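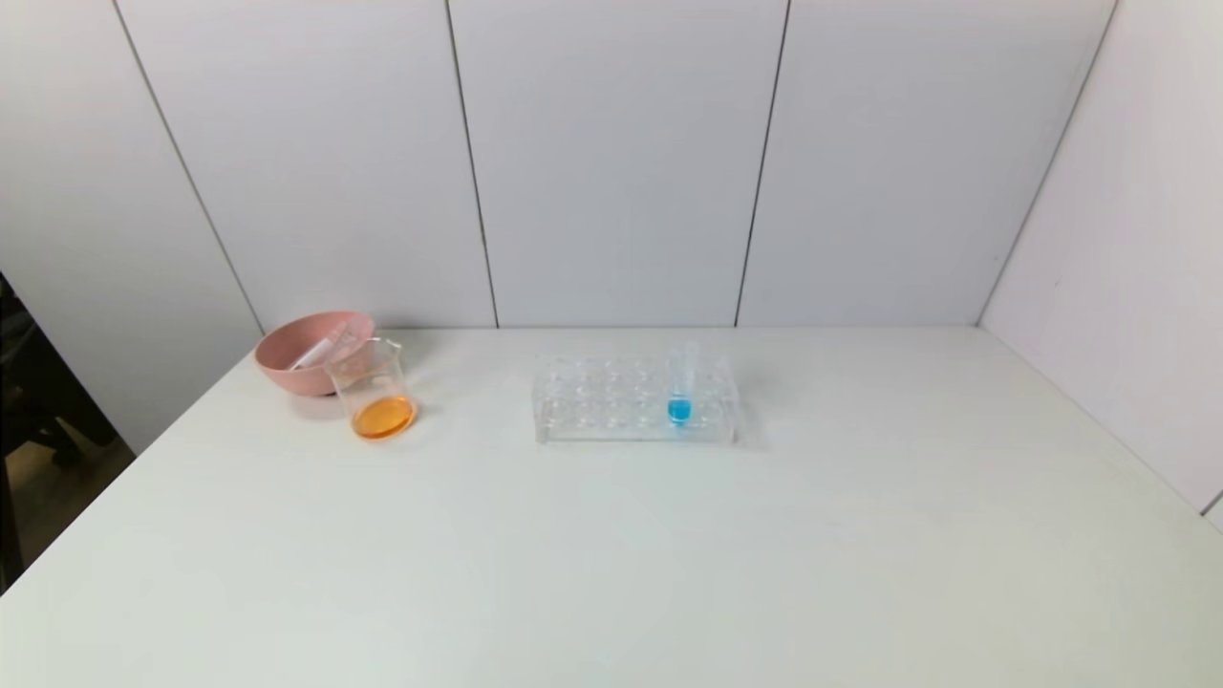 OK so the Claltosstead city council finally took up the dispensary ordinance last night and I sat through the whole thing. Short thread for people who had better plans.

The big one: they want to let 2 retail shops open inside city limits. We voted yes on legalization ages ago and I still drive to Trestard every time, so yes please!

The catch is the buffer. Staff wrote in 3,000 feet from any school, park or daycare. Go look at a map of this town. That leaves the truck stop and a bit of Soomro Road behind the gravel yard.

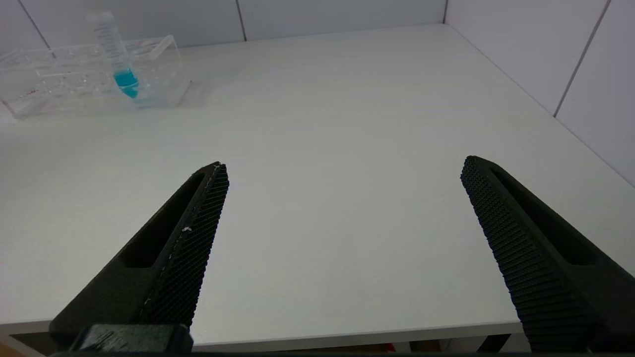

A few people asked for a shorter buffer and got a "we'll look into it." The woman from Zatow (they run the shop over in Trestard) said they'd apply here in a heartbeat if the map changes. As written, she said no.

Also buried on page 3 — anyone with an old possession conviction can't get a license. Any possession conviction, even one for something that's legal now. Drives me nuts. I emailed my council member this morning and I'm hoping you will too.

No vote yet. It goes back to staff first and then there's a public hearing. If it passes, the earliest a shop could open is August.

I'll post the hearing date when the city puts it up. Their website is down again, so give me a bit.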